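Essien Museum of Everyday Science
Young Visitors' Reading Room

Why Does Food Come in Packages?

Almost everything sold in a food store is wrapped in something. Flour comes in paper. Juice comes in bottles or cartons. Crackers may have a bag inside a box. This page explains what food packages do, how they developed, and what happens to them when the food has been eaten. It was prepared for readers in grades three to five by Feven Wolde and Senthil Pai of the museum's education department.

Food Before Packages

For most of history, people ate food that was grown or caught near their homes. When they needed to store it, they used what they had. They wove baskets from reeds and shaped jars from clay. In warm countries, large leaves were folded around rice or fish, and this is still done in many places today.

These containers worked well for short trips. They did not keep air out for very long, however, and air is one of the main reasons that food goes bad.

What Makes Food Spoil?

Food spoils for several reasons. Tiny living things called microbes, such as bacteria and mold, land on food and begin to eat it. They grow fastest when food is warm and moist.

Oxygen, a gas in the air, also changes food. It can make oils and fats taste bitter or stale. A food that has changed in this way is called rancid.

Water causes trouble in two directions. Dry foods take in water from the air and become soft. Bread does the opposite if it is left out on the counter - it loses water and becomes hard. Light can fade the color of some foods and destroy some of their vitamins.

A good package is designed to slow these changes down. It cannot stop them forever.

Choosing the Right Material

Package designers begin by asking what a particular food needs. A fresh apple is still alive after it is picked. It takes in oxygen and gives off moisture, so bags for apples often have small holes. A chip needs to stay dry and must not be crushed, so it is sealed in a bag with extra gas inside. The gas is usually nitrogen, which does not make the oil go rancid.

Many chip bags look like a single sheet, but they are made of thin layers pressed together. One layer carries the printing. Another, often a very fine coating of aluminum, keeps out light and oxygen. The inside layer melts slightly when heated, so that the ends can be sealed shut.

Bread is commonly sold in clear plastic bags. The plastic holds moisture in, and shoppers can look at the slices before they buy. Cardboard is stiff, so it protects things that break easily and stacks neatly on a shelf.

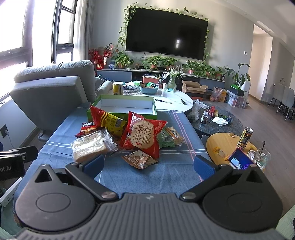
Reading a Package

A package also carries information. The following parts are worth looking for.

The name of the food. This must tell the buyer what is inside.

The ingredient list. In the United States, ingredients are listed in order of weight. The first one on the list is the one used in the largest amount.

The nutrition label. This shows the size of one serving and what it contains. If one serving has 129 calories and a person eats 2 servings, that person has eaten 258 calories.

Allergy information. Some people become ill if they eat foods such as peanuts, milk or wheat. Labels help them stay safe.

The barcode. The pattern of dark and light lines stands for a number. A scanner at the checkout reads the number, and the store's computer finds the price.

The date. Words such as "best by" usually tell when the food will taste its best. Ask an adult before eating food that is past its date.

After the Food Is Gone

Clean cardboard can be recycled in most towns. It is mixed with water until it becomes a soft pulp, and the pulp is pressed into new paper or board. Glass and metal can be melted and used again.

Bags made of several layers are more difficult. The layers are hard to separate, and many recycling centers do not accept them. Scientists are looking for materials that protect food equally well and can be recycled after use.

Try It Yourself: The Cracker Test

You will need 2 crackers of the same kind, a small bag that seals tightly, and a plate. Seal one cracker in the bag and press out the air. Put the other on the plate. Leave both in the same room for 30 hours. Then break each cracker in half and listen. Write down which one makes the louder snap. The test works best in August or another humid month.

Words to Know

Microbe: a living thing too small to see without a microscope.
Rancid: having a bad taste or smell because fats or oils have changed.
Pulp: a soft, wet mixture used to make paper.

Teachers may request printed copies of this page, in sets of 30, from Feng-yi Ko at the museum's front office.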